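Robot Arm Club FAQ

Got a question that isn't here? Ask Bronwyn Kereama or Kirsty Pirihi, or just turn up Monday.

Who can join?
Any student. No experience needed, any major. We cap it at 32, after that waitlist.

What does it cost?
Nothing for the first month. Then $5 a session, goes on parts and food for the arms to pick up.

Do I need to know how to code?
Nope. Helps later. First few sessions are all moving the arm by hand and recording.

What's the project this term?
Food sorting, for the Drallenard Cup in April. Crayfish, cherry tomatoes, compartment tray. Two arms, one table. Crayfish are horrible to grip, all legs and shell, so dont expect it to go well your first night.
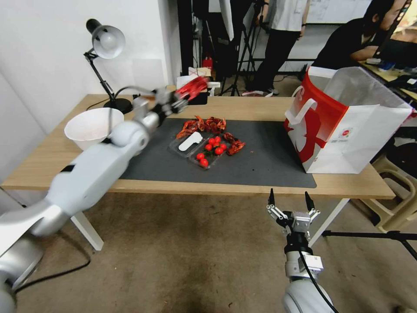 Each team needs 300 recorded tries before we train anything. Split it up between you. Bad tries get logged too, please stop deleting them.

Can I eat the crayfish?
No. Not after grippers have been on them.

How long is a turn on the arms?
30 minutes. Sign up on the sheet by the door. Late = next person goes.

What are Meng and Bosia?
The two teams. Named after old club projects, long story. You get put in one your second week, swaps are OK if both captains say yes.

Something's broken, what do I do?
Hit stop. Tell Kirsty. Don't tighten finger screws yourself, we've stripped a few allready.

Can I bring a laptop?
Yes, bring a charger too. Install Dakitz beforehand, the wifi is slow.

Where do I put my bag?
Under a desk. Not near the tripods, if the cameras get bumped we have to recalibrate.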